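March 6, 2018
Clearing off the brown cabinet

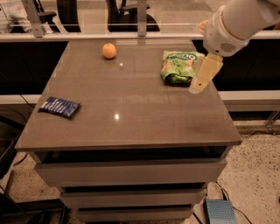
Photo: Marisa Galli

Slow day. I got up at 7 and did the washing, then started on the front room, as I've been meaning to since October. The brown cabinet had become the place where everything lands. Mail, keys, batteries that may or may not be dead, the Jorneo manual, a roll of tape with no end to it. I put the lot in a shoebox and wiped the top down with the grey cloth. It comes up quite shiny when you bother with it.

By lunch it was down to the snacks — one orange, a green bag and a small dark blue packet. I left those out. Marisa is driving to Skirnport in the morning and wants something to eat on the way that isn't from the servo at Ekis, where they charged her $13 for a sandwich last time.

Went through the drawers after that. Found the spare key for the shed, which we paid Eyvindsson $50 to replace, and a pile of receipts I don't need. Kept the key. The bottom drawer still sticks on the left side. I rubbed a candle along the runner and it helped a bit, but it needs to come right out and be sanded.

Ermanno rang at four about the trailer. He can have it until the 19th, then I need it back for the green waste.

Leftover soup for tea. Shoebox is on the floor by the door — still have to sort it. Drawer tomorrow if the rain holds off and I can work outside.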